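Memus household trials: frequently asked questions

Can the Memus arm clear a table yet?
In part. At the Mellham site it completed 114 table-clearing runs without help in April. The remainder needed an operator to step in. Glassware and cutlery are excluded for now.
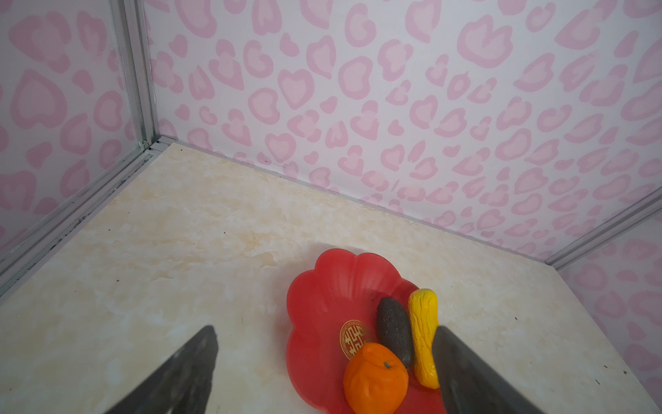
Why do you practise with toy food?
Toy items keep their shape and can be handled for weeks. Real fruit bruises, which changes the grip from one run to the next. The shapes still need to differ: an upright corn cob beside an orange on the same red plate calls for a different approach angle, and the rounded lobes of the rim leave less room for the fingers.

How fast is it?
Slower than a person. A run is stopped after 3 minutes.

Can I buy one?
No. Brarico does not sell the arm for home use. Trade enquiries go to Ariel Layug at the Semple office, Tuesday mornings only.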